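Salt at the Table: A Quiet Risk for Older Adults
By Rosine Moulin
15 Jul 2019

Most adults eat more salt than their bodies need, and few are aware of it. The greater share comes from bread, canned soup, cured meat and sauces, where it is easily missed. For people with high blood pressure, the effect over many years can be serious.

The Duvstead Nutrition Clinic followed 154 adults over the age of 60 who agreed to keep a food diary for 12 weeks. Of these, 93 were found to be eating more salt than their physicians had advised. Many had already removed the shaker from the table and believed the matter was settled.

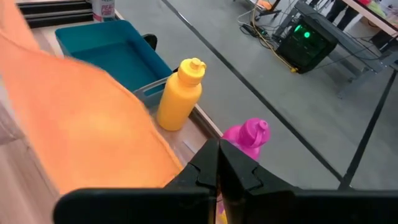

Dorian Hamel, the clinic's senior dietitian, advises patients to begin with the foods they eat every day. A person who has two slices of bread each morning will gain more from choosing a lower-salt loaf than from giving up an occasional treat. Labels should be compared by weight, as serving sizes differ from one maker to the next.

Taste adjusts slowly. Patients who cut back in small steps were more likely to keep to the change than those who stopped all at once. Lemon juice, vinegar, garlic and dried herbs can take the place of salt in most home cooking. Salt substitutes often contain potassium – people with kidney disease, or those who take certain heart medicines, should speak with a doctor before using them.

The clinic will begin a second round of diaries in November, with patients from its Fukport office.

Last updated: 15 minutes after first publication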